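What does sugar do in a cake?

Baking for beginners
Page last checked: November 2020

Most people would say that sugar is in a cake to make it sweet. That is true, but sugar has other jobs as well. It helps a cake to rise, it keeps it soft and it helps to turn the top golden brown. If you leave the sugar out, you get something closer to a dry, pale scone.

Where sugar comes from

Sugar is made by plants. All green plants use sunlight, water and air to make sugar in their leaves. Most plants use it up or store it as something else, but two plants store so much of it that people grow them as sugar crops.

One is sugar cane. It is a very tall grass that grows in hot countries. The sugar is in the juice inside the thick stems.

The other is sugar beet. It grows in cooler places, including Britain, and looks like a large, lumpy, pale turnip. The sugar is in the root. Beet is dug up in autumn and winter, and in December you may see big heaps of it at the edges of fields.

At a sugar factory the beet is washed and sliced into thin strips. The strips are soaked in hot water and the sugar moves out of the beet and into the water. The water is cleaned and then boiled until it is a thick syrup. Sugar crystals form in the syrup, and they are spun in a machine like a very fast washing machine to get them out. The factory at Walberg can fill 2,774 bags in one hour when it is busy.

White sugar from cane and white sugar from beet are the same thing. You could not tell them apart by tasting them.

Different kinds of sugar

Granulated sugar has medium-sized crystals. People put it in tea and on cereal.

Caster sugar has smaller crystals. It is the usual sugar for sponge cakes.

Icing sugar has been ground to a powder. It is so fine that it flies up in a cloud if you stir it too quickly.

Brown sugar has some dark, sticky syrup in it called molasses. This makes it damp and gives it a taste a bit like toffee. Dark brown sugar has more molasses than light brown sugar.

Job one: helping the cake to rise

Many cake recipes begin by telling you to beat the butter and sugar together. This is called creaming. The sugar crystals have sharp corners, and as you beat them they drag tiny bubbles of air into the butter. The mixture gets paler and fluffier because of all the bubbles.

In the oven the air in the bubbles gets hot and spreads out. Baking powder makes more gas, and this goes into the bubbles too. The bubbles grow and the cake goes up. After a while the egg and flour set firm around them. If you look at a slice of cake you can see the little holes they left.

Caster sugar is good for creaming. Its crystals are small, so there are a lot of them in every spoonful and they make a lot of bubbles.

Job two: keeping the cake soft

Sugar holds on to water. In a cake it keeps some of the water for itself, so the cake does not dry out as fast. Brown sugar is especially good at this - that is why a gingerbread loaf can still be sticky after several days in a tin.

Sugar also gets in the way of gluten. Gluten is the stretchy stuff that forms when flour gets wet. Bread needs plenty of it to be chewy. A cake should be crumbly, so it needs less.

Cakes are not the only food that uses sugar in this way. Flapjacks, biscuits and many snack bars have sugar, honey or syrup in them to stick the dry bits together and keep them from going hard.

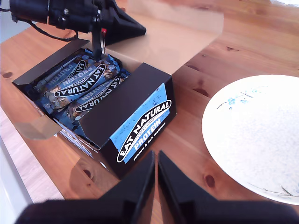 An open box of protein bars, with a patterned plate to the right.

You can find out how much sugar is in a packet of food by reading the label. Look for the words "of which sugars". The number next to them tells you how many grams of sugar there are in every 100 grams of the food.

Job three: making it brown

Sugar changes when it gets very hot. First it melts, then it turns yellow, then golden, then brown. This is called caramelising. The taste changes as well as the colour. If it goes on too long the sugar burns and tastes bitter.

Another kind of browning happens when certain sugars and proteins are heated together. Proteins are found in eggs, milk and flour. This browning gives cakes, biscuits and toast a lot of their smell.

The outside of a cake gets hotter and drier than the inside. The outside goes brown and the middle stays pale.

Try it: which sugar dissolves fastest?

You need three clear glasses, a teaspoon, cold water, and some granulated, caster and icing sugar.

Put the same amount of cold water in each glass. Add one level teaspoon of granulated sugar to the first, one of caster to the second and one of icing sugar to the third. Stir each glass ten times and then look at the bottom. Write down what you see. Icing sugar from a shop often has a little cornflour in it, so the third glass may look cloudy.

Do the test again with warm water from the tap and compare your notes.

Words to know

Caramelise: to go brown when sugar is heated.
Creaming: beating butter and sugar together.
Crystal: a solid piece with flat sides and sharp corners.
Dissolve: to mix into a liquid so that you can no longer see it.
Molasses: the dark syrup in brown sugar.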